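Wood grain on a new tabletop, real or printed?
Home Workshop board > Benches and tables

drywallpete
I bought a 4 foot table from the Cudberg outlet for the spare room. The tag says "solid light wood." I have my doubts. The grain is very fine, all straight lines running the long way, and it barely changes from one end to the other. Real boards have a knot or a wander somewhere. I set a white box on it to compare the color and stared at it for a good ten minutes.

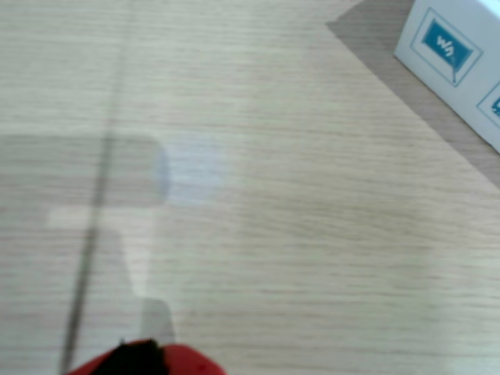 The salesman told me it was "selected for evenness." Sure it was. I've heard that one before.

kanchan_sachdeva
Straight grain does exist, you know. Quartersawn stuff can look like a ruler drew it. I wouldn't call the man a liar over a tidy board.

drywallpete
At that price? I'd expect to see a joint between boards too. I went back over the top in better light. Pale, with thin darker streaks, and a faint shine only if you catch it right. I still can't tell you what it is, and I don't trust anyone who says they can from a computer.

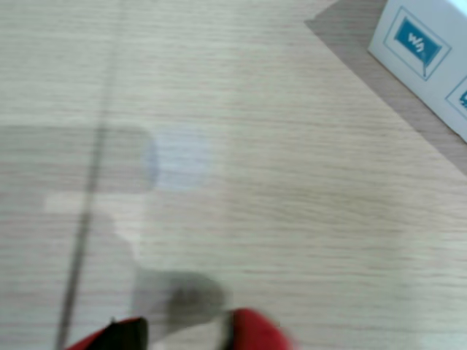

Mackenzie Bélanger: Look at the end, then. If the lines on top carry on down over the edge as end grain, it's wood. If there's a thin strip stuck on, you've got your answer. Takes one minute and no salesman.

oldshellac
The edge test isn't the last word. I had a Soltani desk with a thick veneer and real wood edging and it fooled me for years. Look underneath, where they don't bother making it pretty.

kanchan_sachdeva
And if it is veneer, so what? Mine has held up fine — coffee, kids, a sewing machine. Do you want a table or a certificate?

drywallpete
I want what the tag says. If they'd written "veneer" I'd have paid the veneer price and kept quiet. It's holding up okay with gear on it so far, but that proves nothing either way.

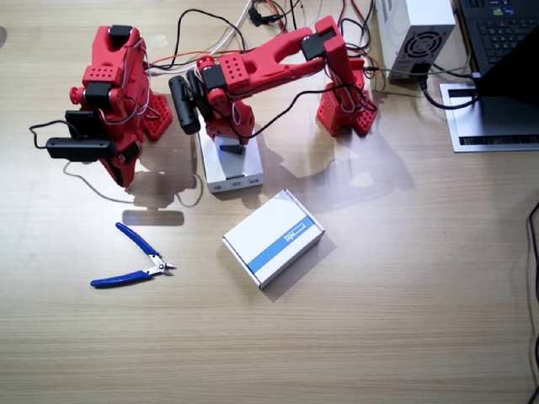 Re: Finish and care
oldshellac
Whatever it is, don't sand it until you know. I took 100 grit to that Soltani and went straight through. Also skip the Astine oil everybody pushes. If the top is sealed it just sits there and goes sticky.

Mackenzie Bélanger
I've used Astine with no trouble. On bare wood, though.

drywallpete
No oil, no sanding. I'll crawl under it tonight with a flashlight.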